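Buy the Boring Stuff First

Every budget season the same slide goes around. It has an arm on it, and next to the arm a number with a comma in it, and everyone in the room sits up a little straighter. Then somebody turns to the second slide, the one with the tables and the lamps and the spare parts, and people start checking their phones.

I've sat through 3 of these at the Vurkville shop, and I would like to make a case for the second slide.

Our last plan set aside 4,000 dollars for what the form calls "peripherals." That was to cover the bench, the mounts, the cables, the consumables and whatever the arm was supposed to work on. By spring we had spent almost 734 of it on cable alone. The replacement fingertips, quoted by Economou at 79 a pair, were under "miscellaneous," where good ideas go to be cut.

Meanwhile the job itself is about as glamorous as a copy room.

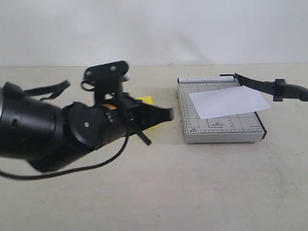 Paper trimming, bench two
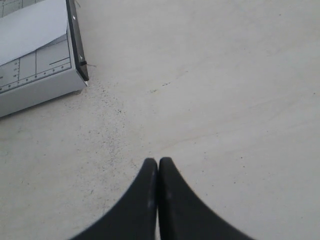 I'm fond of this kind of work. Desk tools were designed for people with two hands and a bad attitude, and they make fine test pieces for that reason. They also wear out, slide around, shed scraps and go missing, and none of that shows up in a purchase request. When the Comudden office asked what we needed for the coming year, we wrote down a faster controller. What we needed was a drawer of identical trimmers and a brush.

The usual objection is that small items can be bought as you go. Sure they can. Try it. Our purchasing form takes as long for a roll of tape as it does for an arm, and the arm gets a phone call back. The tape gets a Monday.

So my proposal for the Hisham line, which starts planning in July, is dull on purpose. Price a year of paper before pricing the machine. Order two of anything that has a hinge. Give the supplies their own line, with a real name, and put it on the first slide. The arm can have the second one. It photographs well and will survive the demotion.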